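Right, Pallance fans, I've had my coffee and I've got opinions about our outfield. Bear with me, this is a thread.

Went through last season's scorebook again in January. Seven dropped fly balls in left. Seven! And we still finished above Iltville, so imagine what we'd do with someone who can read a ball off the bat.
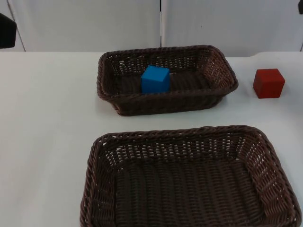

Centre's a different story. Best arm we've had since I started coming, and he runs everything down. Please, please don't move him to first base.

Crowds are up too, by the way. 1,668 for the opener and 3,338 for the last home game against Femerska (couldn't get near the tea hut, missed a whole inning).

My pick for left is the kid up from the Rattanakul side. Bit raw, swings at anything, but wow he's quick.

Anyway, my season ticket's renewed and I'm back in my usual spot behind third. Come and say hello if you're down there!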